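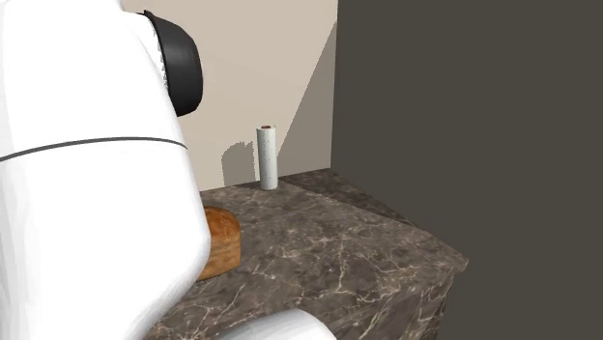
*Stone worktop, pale wall, big white arm.*

4/21/21

Quick one because I've got about an hour before work and I've been chewing on this since January. It's about quick travel. Well, it's about Cinuma, mostly, but it's about quick travel.

For anyone who hasn't played it: Cinuma is an open map delivery game. You're a courier. Two big towns, Lilham on the coast and Hovstead up past the marshes, and a load of farms and huts in between. You carry letters, medicine, once a goose. No combat to speak of. You walk, later on you get a cart, and after the third chapter the game hands you a ring of keys and from then on you can open any post hut door and step out of any other one.

I think the keys ruin it. I think they ruin it so badly that I started again and played the whole thing without touching them, and I want to argue that it should have shipped that way.

First the case against me, since my brother Marty has made it to me many, many times over the phone. Marty has two kids and gets maybe forty minutes a night. He says if he had to walk from Lilham to Hovstead every time somebody wanted a jar of pickled something he'd have binned it in a week. Fair. He also says nobody is forcing me to use the keys, so what am I moaning about. Less fair, I'll get to it.

There are 140 deliveries in the game. My first run, keys on, I finished the lot and could not have drawn you a map. Not even a bad one. I knew the towns, I knew the huts by their names in the menu, and the bit between was a loading screen with a little boot on it. A whole marsh in there! Somebody modelled every one of those reeds and I'd seen it once, in chapter two, in fog.

Second run, no keys. Took ages. But I know that marsh now. I know the dry way through starts behind the burnt mill and that you want to hit it before dusk. I know the woman at the toll bridge lets you off if you've got a letter for her. I started planning. Hold the Lilham medicine till there's something heading the same way, drop the heavy stuff first, sleep at the halfway hut. That's a game. It's a really good game, and it's sitting under the other one where you hold down a button and pick a name off a list.

So, "just don't use them". My problem with this is the jobs after chapter three are obviously written by people who assumed you would. Timers get silly. There's one, the wedding cake, where they want you in Hovstead and back before the candles go, and on foot it simply can't be done. I tried for two evenings. You fail it, the bride is upset, and the log marks it in red for ever. Opting out isn't a way to play if the game keeps telling you off for it. And the rewards stay the same, 50 coins a parcel if you step through a door, 50 coins if you drag it over the hills in the rain. Why would anyone?

Rocío Rosales wrote a piece on her blog arguing that quick travel is an admission that your map's too big. I don't fully agree. Cinuma's map isn't too big, it's about right, it's the to-do list that's too long. Cut it in half and you wouldn't need the keys at all. Half of them are the same farmer anyway. He's called Aslak Öberg, he's got a bad knee, he wants nails. He always wants nails. I love him but come on.

What I'd do, not that anyone's asking. Keep the cart. Make the cart faster. Put in a coach that goes between the towns twice a day and you have to actualy wait for it, and sit in it, and look out of the window (let people skip the ride once they've done it, fine, that's Marty sorted). It costs something, it leaves without you if you're late. You still feel the distance. Older games did this with boats and giant insects and whatever and people go misty eyed about it now, and I dont think it's only nostalgia. Waiting for the boat meant you were somewhere.

Also the sound design on foot is lovely and you hear none of it through a door. Gravel, then boards, then the squelch. On the second run I turned the music off completely.

One thing I'll give the keys. Right at the end, when the road floods and you have to get everyone out of the huts, you get to use them for real, up to six people at a time, doors banging open all over the map. Great scene. Best in the game. Would've been ten times better if it was the first time I'd ever seen one work.

Final count on the no-keys save was 558 in-game days. Wedding cake still in red. Right, work.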